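To: Harkbridge computer menders list
Date: 15/08/2026
Subject: Re: Practice board before the real tower?

Hello all, and hello again to the person who wrote:

> I've been meaning to have a go at taking a desktop apart since May, and my nephew
> has passed on an old one, which I have called Bullo. I'm terrified of the
> processor. Is there any sense in practising on something that isn't a computer
> first? And where do you put the bits down while you work? Mine end up all over
> the kitchen table and I lost a screw for 4 days.

What a nice thing to come back to after the holidays! I was just as frightened of processors when I began, and I still hold my breath a little now. My answer to your first question is a very firm yes. We've been using a printed plate laid out like a motherboard, with raised outlines and clips to show where everything belongs, and I've grown terribly fond of it. 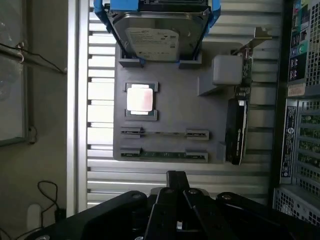
Hardware: practice and parts

The plate takes real parts, so you get the proper feel of them in your fingers. The processor has its own raised square, and the memory slots have a latch block at each end. I'd start with the memory – one module in the lower slot, leave the upper one alone, and take it out and put it back 5 times before you try anything else. The hard drive sits at the top in its blue rails, held by two clips, and the graphics card goes down the right-hand side. Do the card last, as it's the biggest and the most likely to knock something when you're tired.

If your processor has old thermal paste on it, have a cloth ready before you pick it up. I once got the stuff on a cream cardigan and it has never been the same.

As for moving on to Bullo, lay the tower on its side with the panel off, and keep your parts plate on the left where you can reach it.

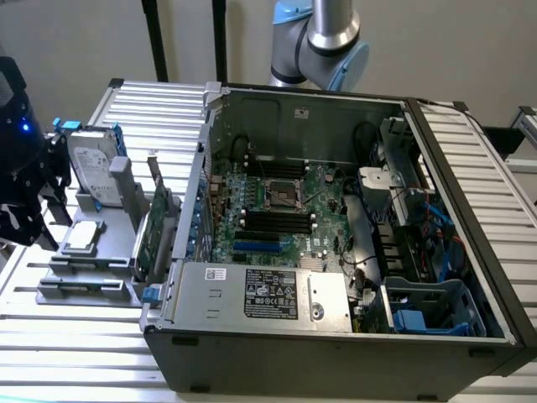

Posted by Zyanya Camacho

Do look for a while before you touch. A real case is much busier than the plate, with SATA cables bundled up by the drive cage and a lever on the processor socket that wants a gentle hand. Find the memory slots first, they'll feel like old friends by then.

For the screws, I use an egg box with the lid labelled in pencil (Amaral taught me that, bless him) and I haven't lost one since.

I can bring the plate to Harkbridge next month if you'd like to borrow it, just drop me a line so I remember to put it in the car.

Warmest wishes,
Zyanya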